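Flistden 6-Drawer Small Parts Organizer: Review

Reviewed after 2 months of bench use. The comparison unit was the Van Hecke cabinet, which costs more and has metal runners.
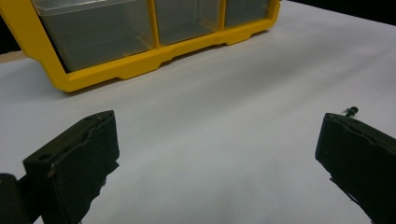
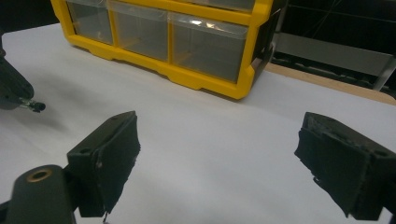

Build

The housing is molded in one piece and does not flex when lifted full. Drawer fit is looser than on the Van Hecke. Side play is noticeable with a light load and mostly disappears once a drawer holds screws. There are no stops, so a drawer pulled too far comes out in your hand.

Capacity

One drawer took 113 M4 x 16 machine screws before the heads rubbed the frame above. Around 1,000 small washers fit in another. Arnik dividers drop in after light sanding - the Hinier ones are too wide and should be skipped.

Labels

Paper labels peeled by the second week. Vinyl tape held. The drawer fronts have no label slot, a strange omission at this price.

Verdict

Good for fasteners and connectors that stay on one bench. For a service van, buy something with latches. A version with drawer stops is listed for September, and I would wait for it if the drawers will be opened one-handed.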